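Clorkus Hand-Held Gripper — Operator Guide
Section 4: Recording a Pick-and-Place Demonstration 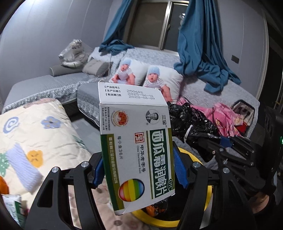
Figure 4-1. Carton held upright between the finger pads, top flap toward the camera.

4.1 Before you start

Complete the calibration in Section 3 before the first recording of the day. The steps below apply to small cartons, such as medicine boxes, and to other light objects with two flat, parallel sides. For bags and soft items, see Section 5.

You will need:
Hand-held gripper, charged
Recording unit with at least 63 minutes of free storage
Object and target container
Task card for the session

4.2 Recording steps

1. Turn on the recording unit and wait for the status light to hold steady.

2. Open the fingers fully, then close them fully. Repeat once. The opening value on the display must return to 0 each time.

3. Place the object within reach. Do not clear the surrounding area unless the task card says so. Normal household clutter is wanted in the data.

4. Hold the gripper still over the start point and press the trigger button once. Recording begins after a delay of 300 ms.

5. Move toward the object at a steady pace. Keep it in the camera view during the whole approach.

6. Close the fingers until both pads touch the sides of the object, then stop squeezing. A carton wall that bows inward means too much force — open the fingers and repeat the take.

7. Lift the object clear of its surroundings and pause for one second.

8. Carry the object to the target, lower it, and open the fingers. Do not drop it from height unless the task card calls for a drop.

9. Back away until the fingers are clear, then press the trigger button again to end the take.

NOTE: When two grippers are used, start both from the left unit. The right gripper records even while it is idle or working on a different object. Both streams are saved under one take number.

NOTE: Printed text on packaging may be legible in the recording. Remove anything that shows a name, address, or prescription label before step 4.

CAUTION: Keep your free fingers away from the linkages. The pivots can pinch skin as the gripper closes.

4.3 Rejected takes

The software rejects a take if tracking is lost for more than 800 ms or if step 2 was skipped. To mark a take as bad yourself, hold the trigger button for 2 seconds after it ends. Rejected takes stay on the unit until the next upload and still use storage.

Wipe the finger pads with a dry cloth between sessions. Do not use solvent on the pads.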